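Dronberg Electric Cooker, Replacement Glass Lid and Spare Parts

Sold by Vendstead. Parts for all Dronberg table cookers made in the last 9 years. 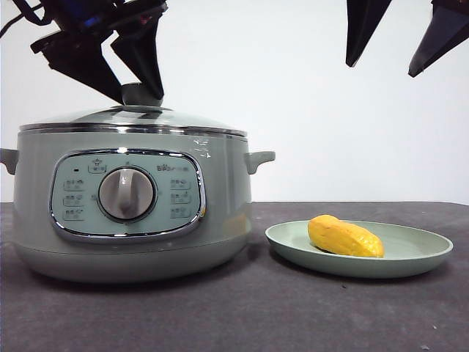 The lid is the part we sell the most. A cooker body can work for a very long time, but the glass lid falls in the sink, or the knob becomes loose and is lost behind the furniture. Many customers then buy a complete new cooker, and we find this a pity. With a new lid the old one can go back to the table the same evening.

Which lid do I need?

Please measure your old lid across the widest point, with the metal rim included. If the lid is broken and you have no pieces, measure the opening of the pot from inner edge to inner edge and add two centimeters. Do not order by the color of your cooker. The lids are the same for all colors, and the color name on the box has changed several times.

The part number is on the sticker under the base. Unplug the cooker and let it become cold before you turn it over. The first letter tells you the lid type:

B – lid with steam hole, flat knob
D – lid with steam hole, high knob
K – lid without steam hole (old production, small stock only)

If the sticker is not readable anymore, write to us with your measurement and Réka Csizmadia from our parts desk will compare it with her list. She answers in English, Hungarian and Polish.

What is in the package

One tempered glass lid with metal rim
One knob with screw and two washers
One paper sheet with the mounting drawing

The knob comes separate from the lid, so that the glass travels better. You need a normal cross screwdriver. Put one washer under the glass and one above, and tighten by hand until the knob does not turn. Please do not use an electric screwdriver. Glass can accept a lot of weight but it does not like pressure in one small point, and we do not replace lids which were broken in this way.

Care

You can wash the lid in the dishwasher, upper rack. After some months the water can leave a white line under the metal rim. A soft toothbrush with a little vinegar takes it away. Do not put a hot lid under cold water, and do not leave it on another burner of the stove. The knob will hold the heat of normal cooking but not of an oven.

Small scratches on the glass are only a question of beauty. A chip on the edge is different – in this case stop using the lid and order a new one.

Other parts for the same cookers

Knob set without glass, types B and D
Power cord, 2 meters, straight or angled plug
Rubber feet, sold by four
Steaming insert, fits only cookers with a deep pot
Inner pot, on request

The inner pots come from our partner Barta and need more time. In December we had a long delay with them and several customers were waiting over the holidays. We are sorry for that. The shelf is full again now, except for the smallest size.

Shipping and returns

Orders leave our warehouse within 2 working days. Every lid is packed in double cardboard. Please open the box when it arrives, also if you want to keep the lid as a reserve, and look at the glass in good light. Damage from transport must be reported within 7 days, with a photo of the lid and a photo of the box. Please keep the box until you have our answer.

If the lid is the wrong size, you can exchange it once and we pay the way back. It must be clean and not mounted. A lid with marks of the screw on the hole we cannot sell again.

From our customers

"My cooker was my mother's before and I did not want to give it away. The new lid sits a little tighter than the old one, after one week I did not notice it anymore." Leokadia Kołodziej

"Good lid, good packing. The drawing is too small for me, I had to use my reading glasses and a lamp." Sándor Boros

We took the remark of Mr. Boros seriously and the drawing is now printed on a full page.

Questions about parts: Réka Csizmadia, parts desk
Questions about invoices and larger orders: Géza Pálfi

Page last changed 2024-01-27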